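Fri 28 March
By the Trestden Equipment Desk

Print this page | E-mail this page

The Oris hand-held gripper from Stanalis was assessed for household tidying work over 40 sessions. Its two fingers open wide and carry textured pads on the inner faces.
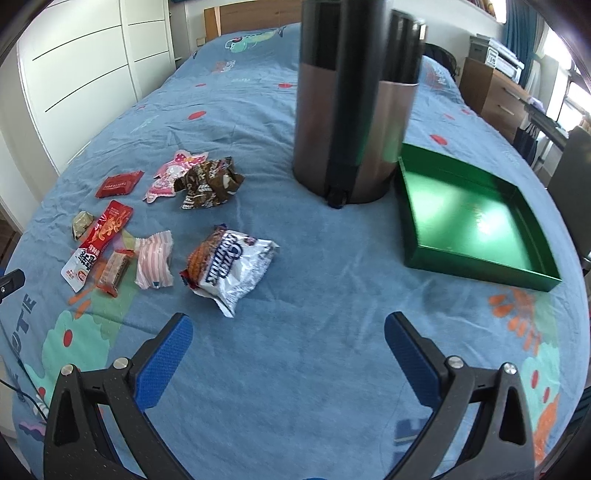 Soft packets and candy wrappers were the more demanding items – thin film tends to fold under the pads. The handle grew tiring after 55 minutes. Replacement pads, ordered in January, arrived in five days. The unit is recommended, with reservations as to weight.

Contact Trestden | © Trestden | Back to top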